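The Great Chopstick Question

Anyone who has eaten at the Bralldale noodle supper will know that our chopsticks live wherever they were last put down. In September I found six behind the tea urn and one holding up the blind in the small kitchen. It was doing a better job than the catch, so I left it there.

Emiliano Villalobos has had enough of this. He has decreed that all chopsticks shall now live upright in a clear pot with a divider, where everyone can see them and no one can claim they couldn't find any. We bought 70 new pairs in the autumn and have 60 to show for it, which Emiliano regards as a scandal and I regard as a fairly good year.

The divider was meant to keep long ones from short ones. Donnie Hepburn would like long and short forgotten and the whole lot sorted by straightness — he has views on warped chopsticks, and will share them over the washing-up if you stand still. My own view is that wood does what it likes, and that a pot of chopsticks will lean in every direction however sternly you speak to it.

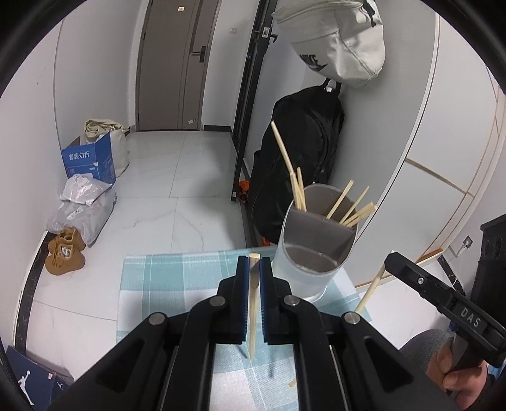 One chopstick upright, the rest pleasing themselves.

The next supper is on 07/01/2020. Please put your chopsticks back in the pot, tapered end down, once they are washed and properly dry. If you took any home by mistake, the Trudasside table will accept them with no questions asked. Forks remain available in the second drawer, for those who have made their peace with it.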